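Automation on the Packing Floor

Since August, the Tornitz site has used two-arm robot cells to sort and set out small parts by hand-sized box. Picking staff now spend 17 hours a week on checking and training.
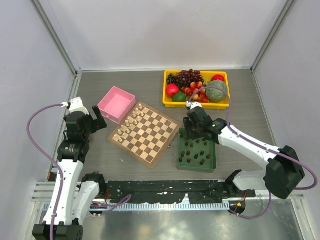
Javiera Carrasco, shift lead, reports that no posts were lost – 13 colleagues have moved to cell operator grade. Questions may be put to her on Thursday.
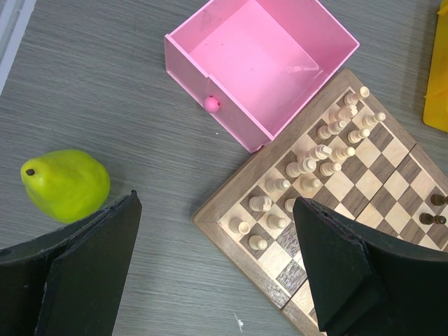 Operator Training

Places remain for 25 staff. Apply to Iona Carnegie, Room 303.

Recent items
Brisetent canteen hours
Chowdhury depot parking

Home | News | Staff | Contact
Back to top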